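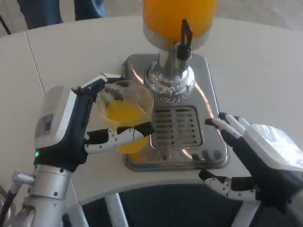

Juice service task: left hand on the cup, right hand open by the dispenser base.

Trullia beverage group, incident review minutes
Oct 21, 2024
Present: controls, hands, safety, and the Pekow site team (by phone)

1. Minutes of last meeting
Approved with one fix. The Baidoo grip pads were ordered in April, so the line saying they were still out for quote comes out.

2. Lever fault, run 449
Site team went through the log. The left hand had a cup under the spout and the right hand was pushing the lever. The right wrist lost its position signal and the arm froze, as designed, but it froze with the lever open. Juice kept coming for 11 seconds, over the cup, the drip tray and part of the table. The operator hit the stop and closed the lever by hand. No one hurt, no juice in the wrist housings. Great reaction time from the operator, and the whole group wanted that written down!

Controls played back the signal trace and it is a beauty: a clean dropout, then a clean return, with nothing else wrong on the arm. First time we have caught this one in the act. Hands suspects the connector at the right wrist. Grerora had the same part on its bench unit and will send us its notes.

Long talk about what "safe" should mean here. Freezing is right for most tasks and wrong with a lever in hand. Safety wants a release move before the freeze. Controls likes it a lot but worries about moving an arm that doesn't know where it is. Agreed to try a spring return on the lever first.

3. Cup grip
Left hand held the cup through the whole spill without crushing it. Very happy with this. Force log to be kept as a reference.

4. Actions
Controls: repeat the pour with water, up to 200 cycles, wrist cable swapped.
Hands: open the right wrist, photograph the connector.
Safety: draft the lever rule, 2 pages at most.
Site team: no pours with an operator out of reach of the stop until the rule is signed.

5. Any other business
Pekow asks for a bigger drip tray. Yes please.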